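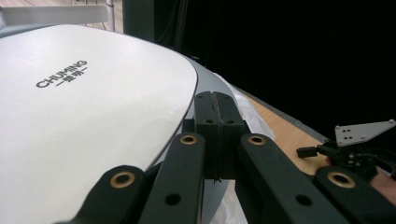

White oval lid with a gray rim, printed with the CHUMING name and a line of Chinese characters

A lid is a cover that closes the opening of a container or appliance. Household lids are found on pots, storage boxes, trash cans, rice cookers and many other goods. They keep out dust and insects, hold in heat or moisture, and often carry the maker's name.

Shape

Round lids are the oldest and most common type, and they fit in any position. An oval lid fits in only two positions, half a turn apart, unless a hinge or latch limits it to one. Oval covers are common on roasting pans, countertop appliances and narrow bins. The top is usually slightly domed, which stiffens the cover and lets water run off.

Rim

The rim is the part that meets the body of the container. It may sit over the edge, drop inside it, or rest on a gasket. On two-color goods the rim is often molded as a separate part and snapped or welded to the top. Gray is a frequent choice with white covers, as it hides scuffs along the line where hands touch most.

Materials and finish

Household lids are made of metal, glass, wood, ceramic or plastic. Polypropylene is widely used for molded covers and softens well above the boiling point of water. Matte surfaces show fewer fingerprints than glossy ones but can hold grease in the fine texture.

Marking

Names and logos are applied by pad printing, screen printing, labels or molding in relief. Printed marks wear fastest near the handle or button. Marks in two scripts, usually Latin capitals with a second line in Chinese, Arabic or Cyrillic, are common on goods sold in more than one country.

Regional collections

The Keltport Museum of Household Goods holds 1,267 lids, of which 252 are oval. The largest group came from the Csizmadia works in Rakport, which made enamel cookware and its covers for 48 years.

Care

Plastic lids are washed with mild soap and a soft cloth. Removable gaskets are taken out and dried separately. Abrasive pads scratch matte surfaces and lift printed lettering.

See also: Gasket; Hinge; Pad printing; Food storage container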